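Grapes become grape juice when they are crushed. Juice becomes something else when yeast gets into it. This page explains what yeast does, why winemakers measure sugar, and how the same grapes can end up as raisins, juice, vinegar or wine. Wine is a drink for adults, but the science in it is the same science that makes bread rise.

## What is in a grape?

A ripe grape is mostly water. The rest is sugar, a little acid, and small amounts of other substances found in the skin, the pulp and the seeds.

- **Sugar** makes the grape sweet. The vine makes it in its leaves, using sunlight, water and carbon dioxide from the air.
- **Acid** makes the grape sour. Unripe grapes have more acid and less sugar.
- **Colour** is nearly always in the skin. Peel a red table grape and you will see that the inside is pale green.
- **Tannin** is in the skin and seeds. It gives your mouth a dry feeling, like strong black tea.

Because the colour is in the skin, clear juice can be pressed from most dark grapes. If the skins are left in the juice, the juice turns red or purple.

## Yeast

Yeast is a living thing, but it is not a plant or an animal. It is a fungus, in the same large group as mushrooms. Each yeast is a single cell, and you need a microscope to see one.

Yeast uses sugar as food. When there is little oxygen, it changes the sugar into two things: alcohol and carbon dioxide gas. This change is called **fermentation**.

In bread dough, the gas is trapped and makes the bubbles. The small amount of alcohol is mostly driven off in the oven. In wine, the gas escapes and the alcohol stays in the liquid.

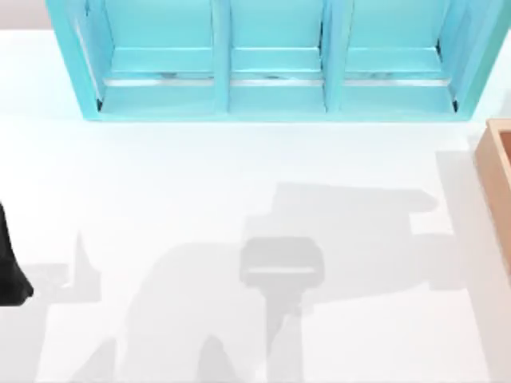

**JARKBRIDGE, October**

Carter Petrenko runs the cellar at Skollis, a small winery outside Jarkbridge. The winery received 1,845 kilograms of grapes in its last load of the harvest. The bunches were weighed, the stems were taken off and the berries were crushed into a tank.

The first thing Petrenko measures is sugar. He uses a **hydrometer**, a sealed glass tube with a weight in the bottom. Sugar makes juice denser, so the tube floats higher in sweet juice than in water. He reads the number on the scale where the surface of the juice meets the glass, then writes it down - the same reading is taken every morning until fermentation ends.

As the yeast uses up the sugar, the hydrometer sinks lower each day. When the reading stops changing for several days, fermentation has usually finished.

The tank of red grapes at Skollis gave 886 litres after pressing. The leftover skins and seeds are called **marc** or **pomace**. They are spread on the soil as compost.

## Try it: yeast and sugar

You need an adult to help with the warm water.

1. Put 300 millilitres of warm (not hot) water in a clean plastic bottle.
2. Add one teaspoon of dry baking yeast and two teaspoons of sugar. Swirl gently.
3. Stretch a balloon over the neck of the bottle.
4. Leave it in a warm place for an hour.

The balloon should start to fill with carbon dioxide. Set up a second bottle with no sugar and compare the two. Do not drink the mixture. Pour it down the sink when you have finished.

## Words to know

**Ferment:** to change sugar into alcohol and gas, using yeast.

**Must:** crushed grapes and juice before fermentation is complete.

**Vintage:** the year in which the grapes were picked.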